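Planning the Equipment for a Pouring Robot: Project Report

Clasora student project, second term, Mar 12, 2018

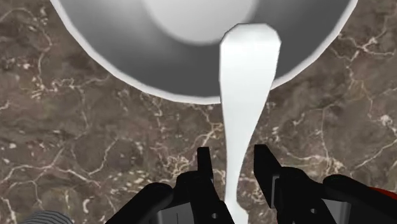
Our group wants a robot arm that can help in a small kitchen, and before anyone lets us spend money we have to show we know what to spend it on. The budget is 2000 pounds for the whole year. That sounded like a fortune in the first meeting! Then we opened the price lists.

We have done all the pouring work in simulation so far, and it has been the best part of the project. Spilling a whole bowl of milk costs nothing and you can start again straight away. It also taught us what we need to ask about. At first we argued over motors, but most of our questions now are about grippers – how wide they open, how easily they wipe clean, and what happens if liquid gets into a joint.

What we looked at

Buying a big two-armed machine such as Baxter was never possible on our money, so we left it out early. We asked two suppliers about small arms instead. Itia will hire us an arm with a two-finger gripper for 52 pounds a week. Lekow sells a kit outright, but it would take most of the budget and the gripper is extra. We liked the kit a lot (building it would be great fun) and it took us two long meetings to let it go.

Our plan is to hire from Itia for 9 weeks, which comes to 468 pounds. We would then keep 100 pounds for bowls, trays, towels and a waterproof cover, and put the same again aside for repairs. The rest stays unspent until we have results, and if the arm does well we would like to hire it for longer.

Things we still don't know

The hire price may not cover water damage. We have asked and are waiting for an answer. We also need a bench that can be bolted down, and the one in our lab is on wheels. Thick liquids worry us a bit too, as our simulated ones behave far better than custard ever will.

Next steps

Finish the simulated pours with smaller bowls, get the damage terms in writing, and book the arm so that it arrives at the start of May. We can't wait to get our hands on it.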